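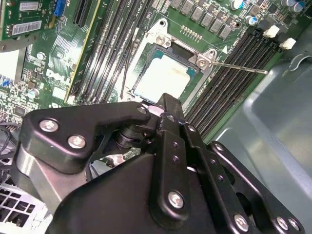 Setting up a shared bench for desktop strip-down: a guide for teams

Updated January 2021

This page is for sites that are moving from hand strip-down of desktop computers to a bench where an arm does part of the lifting out. It follows what we did at the Clitcombe workshop, where returned office machines are taken apart for parts. It covers how to split the work, how to set out the bench, how to run one machine through, and what changes in the jobs of the people on the shift. Wiring and programming the arm are in the Lenetti installer notes and are not repeated.

Before you start

You will need one trained person per bench on every shift, a second person who can sign off parts, and a stop button within reach of both. Read the isolation sheet for your site first. At Clitcombe we kept two hand benches running until April so that work could carry on if the new one was down. We would do the same again.

Step 1. Write down who does what

List every task in the strip-down and put a name or "arm" against it. Do this with the people who do the work now. Our first list was drawn up in the office and it missed two jobs, cleaning out dust and sorting screws, that took up a good part of the morning.

Our split came out like this:

Person: logging the machine in, unplugging it, discharging it, taking off the side panel, freeing cables, opening latches and levers.
Arm: lifting out memory and small parts once they are free, and placing them in the holders.
Person: checking parts, bagging, labelling, dealing with anything the arm has refused.

Step 2. Set out the bench

Lay the tower on its side with the board facing up. Put the fixture plate to the left of it, close enough that the arm does not have to swing wide. Keep the plate in the same place for every machine. If it is moved for cleaning, run the position check before the next job.

Keep tools and drinks off the bench. Anything waiting to be bagged goes on the desk behind.
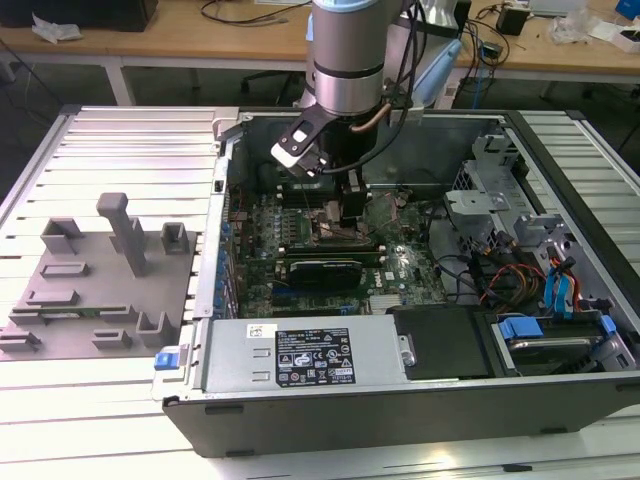 The arm over an open tower, with the fixture plate to the left and a memory-style board in its lower slots.

Step 3. Prepare the machine

Log the asset number in Pakeck and pick the model from the list. If the model is not there, send the machine to a hand bench. Do not choose the nearest match. Slot spacing differs between cases that look the same from outside.

Unplug the machine, hold the power button in for a few seconds, then remove the side panel. Move loose cables clear of the memory slots and the processor socket. A thin cable lying across a slot is easy to miss, so look along the board from the side as well as from above.

Open the memory latches at both ends. Leave the processor until the memory is out.

Step 4. Run the memory lift

Stand outside the marked line and press start. The arm goes to each slot in turn and pauses before it grips. If it stops with code 548, it has felt more resistance than it should. Press hold, wait for the light to change, and check the latches. Try once more. If it stops again, take the module out by hand and note it in Pakeck.

Do not reach in while the arm is paused. A pause and a hold are different states, and this is the point people most often get wrong in their first week.

Step 5. Check the board before going on

When the memory stage has ended, look at the slots yourself and confirm on the screen that they are clear. The program will not move on to the processor area until someone has done this.

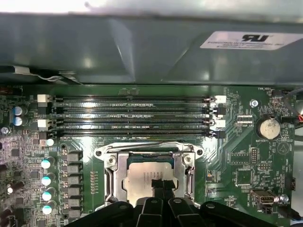
Four empty memory slots with the latches open, and the gripper at the processor below them.

Step 6. Sign off

Check each part against the list, bag it and fix the label. The second person signs. Parts with bent pins or chipped edges go in the Palacios tray for a closer look.

What changes for the people on the shift

There is less bending and less pulling at stiff parts. There is also more waiting, in short stretches, and some of our staff disliked that more than the lifting. We now let one person look after the bench and the bagging together, and swap them every two hours.

Speed was not the main gain. We put roughly 2694 machines through in the first period and the daily number hardly moved at the start. Fewer modules were damaged.

Pay grades need settling before the bench goes live. We left ours until afterwards and it caused bad feeling. Allow four shifts of training for each person, on full pay and with no target, and keep everyone's hand skills up by giving them a turn on the ordinary benches.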